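Folding day again, and I have finally given up on doing it on the bed. Everything slides, my back complains, and I end up lying down on the warm towels instead of finishing. So it's the white table now, with the radio on and a big mug of tea - much better!

My friend Eun-ji Kwak swears by sorting by colour before you fold a single thing. I tried it in July and lasted 12 minutes. These days I just tip the lot out and start with whatever is on top, reds and whites all in together.
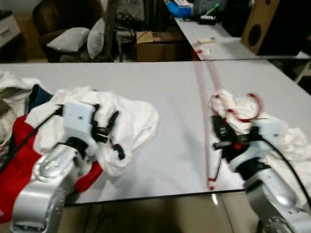 What do you do with things that have long straps? Fold the main part first, then lay the strap flat along it and roll the whole lot up from the bottom.

I used to stuff anything strappy in the drawer and hope for the best (you can imagine the knots). Rolling takes a bit longer, but I can find things in the morning now. Pillowcases next, and then I really must tackle the odd socks.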